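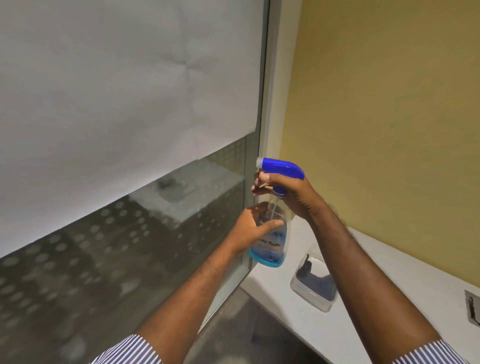
Spray bottle at the big window, turquoise stuff low in the bottle.

Thu 16 October
Pei-shan Ng, finishing bench

Second day on the shellac trials and I want to get this down while my fingers are still sticky enough to remember it. Kai-wen asked me to write up what I'm doing for the Brosmont chairs, so if you are reading this over a sandwich, hello, and please don't lean on the test boards.

The old finish on those chairs is nearly all gone on the arms and still thick as toffee under the seat rails, so we have a nice sheltered patch to match against. I think it's a garnet shellac that went on over a thin stain. Heino thinks there is no stain at all and the color is just age. We went back and forth over it most of yesterday (very pleasantly, he brought the good biscuits) and in the end I cut six test boards from the Stumthorpe walnut and did three his way and three mine. His are warmer, I'll admit it! Mine go a bit gray in the hollows of the grain, which I'd blame on the stain sitting in the pores. I'll try one more with the stain wiped back hard before I give in.

Sanding between coats: I started with 300 and it cut straight through at the edges, so 400 from now on, worn out on a scrap first, and no pressing. Loan has a lovely light hand for this and I've asked her to do the curved crest rails, where I always go through.

The flakes. We have two bags, the new one from Clurkport and the older one with Chia-jung's writing on it, marked 2013. I dissolved 100 grams from each in separate jars last night and shook them whenever I walked past. The new one went clear amber by morning. The old one left a jelly at the bottom that would not go, no matter how I swirled it, and a drop of it on glass was still tacky after lunch. I'm sorry to lose that bag, the color was beautiful, but it isn't going on anybody's chair. Chia-jung, if you want it for sealing knots at home, come and get it, otherwise out it goes on Monday.

The pad is behaving better now that I've changed the outer cloth to the old linen. Cotton was leaving fluff in the third coat. I'm charging it less than I used to and going back sooner, with a tiny touch of oil toward the end, and the drag marks have mostly gone. There's one on board four you can feel with a nail, about a hand's width in from the left. I stopped to answer the phone, entirely my own fault.

Still to do: spirit off board two and look at it in daylight, beside the underside of the rail. Ask Tang whether the caning can wait until the frames have hardened, I'd like a full week and he'd like them tomorrow. Find the lid for the small jar. Heino wants a go with the paler flakes on an offcut and I said yes, so leave him some room at the far end of the bench.

Boards one to three are on the rack, face up, not to be touched before tomorrow afternoon.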